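Chapter 7
Finding Your Way Without a Screen

I got lost on a hill above Brasetthorpe when I was old enough to know better. I had a map, a compass and a phone with plenty of battery, and I still walked down the wrong side of a ridge and came out in the wrong valley, two hours from my car. I'd like to blame the mist, but the day was clear! I simply hadn't looked at the map since lunch.

So this chapter starts with habits, and we'll get to bearings after that. Most of the walkers I've taught can take a bearing perfectly well in a parking lot. Where they come unstuck is on the move, when they're chatting or hungry or thinking about the bus home, and the map stays folded in a pocket (mine was under a sandwich).

What I want you to get used to first is "thumbing" the map. You fold it small, hold it so the way you're walking points up the paper, and keep your thumb beside the last place you were sure of. When you reach a stream junction or a bend in a wall, the thumb moves. It feels fussy for the first hour – then you stop noticing you do it.

Next comes reading the ground ahead. Before each leg, say out loud what you expect to meet: uphill for a bit, forest on the left, then a track crossing. If the track doesn't show up, stop. Please don't talk yourself into thinking the map is out of date. I have done this, more than once, and the map was fine.

We'll work with contour lines in section 2, using the Veres sheet at the back of the book. The high point on it is just over 3,000 feet, and the slopes on its north side are a lovely place to practice, with spurs and little valleys that look alike until you slow down.

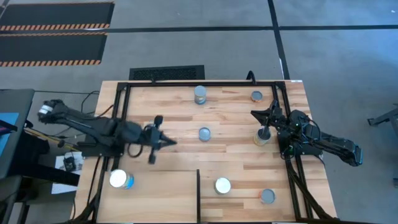

Marcelino Frota thinks I've put all this in the wrong order, and that beginners should learn pacing before they touch a contour line, so that they always have some idea how far they've come. It's a fair point, and if you're itching to count steps you can jump to section 4 and come back. I'd still like you to try the thumb first.

Before you read on, take any walk you know well and draw it from memory, with the turns, the climbs and the places where you could go wrong. Keep the drawing. You'll need it for the first exercise.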